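Skadudance Handling Program: Progress Report to Trevaskis
Reporting period ending March
Work package 2, practice rules for hand-held demonstration recording

1. Status

The draft rule set is complete and in use at the Gostthorpe site. Tabletop clearing is the first task family recorded under it. The target for this family is 300 accepted demonstrations. The first 100 have been accepted and passed to Famar for format checking. The remainder will be recorded next period under the revised rules in section 3.

2. Rules applied this period

Rule 4 (grasp before motion). The operator closes the fingers fully on the handle and pauses before moving the tool. Recordings in which the grasp is adjusted during a sweep are rejected.
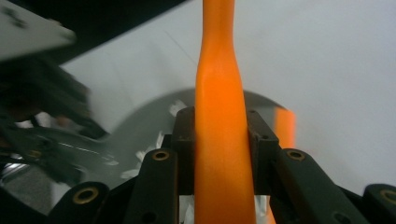
Rule 5 (one task per recording). Each recording covers a single task from approach to release. Operators had been joining two short tasks to save setup time, and this made the start and end labels unreliable. The practice was stopped in January.

Rule 6 (background). Items not used in the task may remain within view, provided they are not moved during a recording. Famar requested a stricter wording. We have kept the present one, as a bare background does not match the intended conditions of use.

3. Finger pad inspection

The first draft required a pad check once per shift. That interval was too long. The revised rule calls for inspection after every 50 recordings, with both contact faces checked and the result entered in the session log.
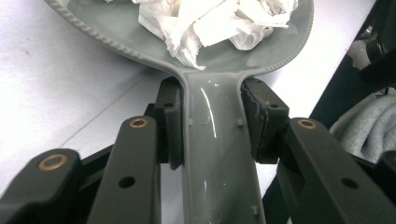 Pad condition is now graded as serviceable, worn or reject. The grade is set by the poorer of the two pads, and each pad is examined separately. Wear can be uneven on a narrow handle: on the dustpan grasp, the grip material on the right pad is frayed and peeling along the face that touches the plastic. A pad in that state is graded reject under the new wording, even where the object is still held securely. Pads are replaced in pairs.

4. Open items

The rule for soft contents, such as crumpled paper carried in a tray, does not yet define a completed transfer. A proposal will be sent to Trevaskis in April.

The log template needs a field for pad grade. Until it is added, operators enter the grade under remarks.

No change to budget or staffing is requested.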